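Windale Automation Services maintains small robot cells for workshops and training colleges. The company was founded by Hussam Hakim with one service van and a rented bench, and now employs 15 people. Most of our work concerns a single machine type: the Flekska bench cell, an arm with a two-finger parallel gripper.

## How we look after a cell

Every cell in our care has a simulated twin, which is set up before the physical machine is delivered. Kyu-ri Ha leads this work. Her team checks the gripper model with its fingers fully open, then closed, and compares the travel with the figures recorded on the customer's own unit. Backgrounds are given strong colours and patterns so that the fingers remain easy to distinguish from whatever lies behind them. 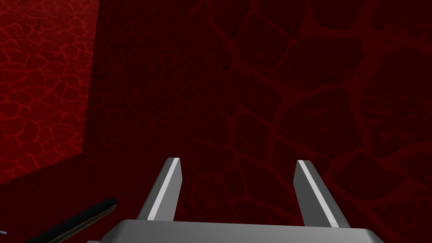 Once the model has been approved, the same settings are loaded on site. A technician levels the base, squares the gripper to the wrist and runs the opening and closing cycle 930 times before the cell is handed over. The results are entered in the Rizk logbook, which stays with the machine for its working life.

## Servicing and repair

Cells are serviced every 9 months. Finger pads are replaced at each visit, cables are inspected for wear and the zero position is reset. Customers with an Aneo service agreement may also request a repair visit, normally attended within 3 working days. Worn fingers are returned to our workshop and measured, and the twin is corrected where needed.

## Training

A short course for operators is held each February at our Windale centre. It covers daily checks, safe isolation and the correct way to report a fault. Places are offered first to customers who have taken delivery in the past year.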